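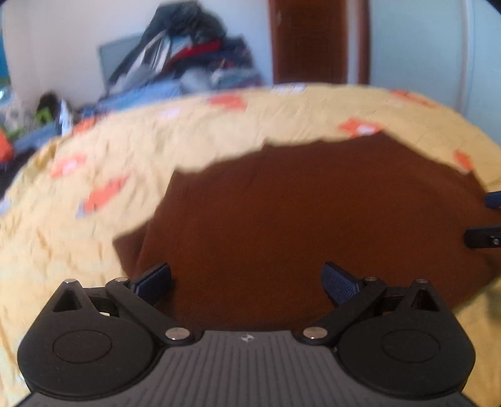 Page 2 of 9

STELLELL SHARED WORKSHOP
Minutes, gripper build group
March 16, 2020

Minutes of the last meeting were approved after the word "finished" was struck from item 3.

1. Jaws. Both hand-held grippers now have their dark blue fingertip pads. The group spent a while on whether the silver pivot caps are too shiny. No vote was taken. The link arms stay black, as that is the color of filament we own.

2. Garment trials. Brown garment, yellow floral sheet, two grippers, one bed. A motion to iron the sheet first failed for want of an iron. Trials continue with the jaws opened wide at the start of each attempt. The log sheet will get a column for "sleeve," which the Dolan end of the group has been writing in the margin.

3. Spending. Sollness invoiced $43 for pins and screws. Paid. The quote from Akden for a second set of housings is $178, and was read aloud twice in case it improved. Deferred.

4. Ridged body plate. One member asked what the ridges are for. Grip, according to the drawing. Looks, according to whoever did the drawing. Left as is.

5. Clothes pile. Whether the heap by the wall counts as test stock or laundry was discussed at length. Carried over to the next meeting, along with the heap.

Action: order spare pads, label the left and right housings, bring an iron.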